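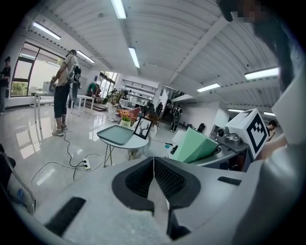

Restdale-Greifdatensatz: Datenblatt

Stand: Juli, Version 2

Übersicht

Der Datensatz enthält Aufzeichnungen von Alltagshandgriffen, aufgenommen mit handgeführten Greifern in einer großen, offenen Halle. Er entstand im Studienprojekt Restdale und dient in der Lehrveranstaltung als Trainings- und Testmaterial für das Imitationslernen. Verantwortlich für Aufnahme und Struktur ist Siham Soliman, für Kalibrierung und Auswertungsskripte Edgardo Aquino.

Umfang

127 Sitzungen, 3.000 Episoden. Eine Episode umfasst genau eine Aufgabe, vom Annähern bis zum Loslassen. Abgebrochene Versuche sind enthalten und in der Metadatei mit status=abbruch gekennzeichnet. Sie zählen zu den 3.000 Episoden.

Aufgaben

tisch_ablage: Gegenstand auf einem Tisch aufnehmen und an anderer Stelle absetzen
rahmen_stellen: Bilderrahmen greifen und aufrecht auf den Beistelltisch stellen
tablett: Tablett auf dem Beistelltisch verschieben
kleidung: Kleidungsstück von der Stange nehmen
freies_greifen: ohne Vorgabe, nur in der Trainingsmenge

Verzeichnisstruktur

roh/ Video und Zeitstempel je Greifer
pose/ Trajektorien nach der Kalibrierung
meta/ eine Datei je Sitzung mit Aufgabe, Seite, Status und Kommentar
listen/ Aufteilung in Training, Validierung und Test
skripte/ Konvertierung und Prüfung

Sitzungen werden mit Kürzel und laufender Nummer bezeichnet, Episoden innerhalb der Sitzung ab 000 gezählt. Lücken in der Nummerierung stammen aus der Prüfung auf defekte Dateien und werden nicht nachträglich geschlossen.

Aufnahmeumgebung 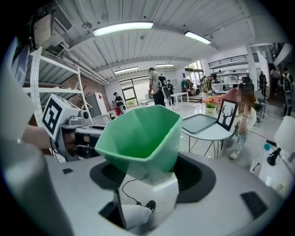 Abb. 1: Aufnahmebereich mit rundem Beistelltisch, Bilderrahmen und Kleiderstange; links der Würfelmarker am Modul.

Die Halle wird während der Aufnahmen normal weitergenutzt. Personen im Hintergrund sind Teil der Daten und werden nicht herausgeschnitten. Das Licht kommt aus Deckenleuchten und Fenstern; die Helligkeit schwankt mit der Tageszeit. Die Belichtung wurde je Sitzung fest eingestellt. Sitzungen nach 18:00 Uhr tragen in der Metadatei den Eintrag licht=abend.

Der Hallenboden spiegelt. Bei flachem Blickwinkel erzeugen die Deckenleuchten helle Flecken, die einfache Segmentierungsverfahren als Objekte erkennen. Wer mit Farbschwellen arbeitet, sollte den Bodenbereich maskieren.

Kalibrierung und Marker

Die Relativlage der Greifer wird über quadratische Schwarz-Weiß-Marker geschätzt. Ist der Marker verdeckt, etwa durch einen Unterarm, bleibt das Feld rel_pose leer. Es wird nicht interpoliert. Die Handkalibrierung liegt als calib_ultari.yaml bei; die ältere Datei calib_tileck.yaml gilt nur für Version 1.

Bekannte Probleme

In einzelnen Sitzungen der Serie Belhaj weichen die Zeitstempel der beiden Greifer um 2 Bilder voneinander ab. Das Skript sync_pruefen.py meldet die betroffenen Episoden, korrigiert sie aber nicht.
Die Aufgabe kleidung ist in der Validierungsmenge unterrepräsentiert.
Kommentare in meta/ sind teils deutsch, teils englisch.

Datenschutz und Nutzung

Gesichter werden vor der Weitergabe automatisch unkenntlich gemacht. Übersehene Stellen bitte mit Sitzungs- und Episodennummer an Siham Soliman melden. Die Nutzung ist auf Lehre und studentische Arbeiten beschränkt, eine Weitergabe der Rohdaten ist nicht gestattet. Bei Fragen zu den Skripten ist Edgardo Aquino zuständig.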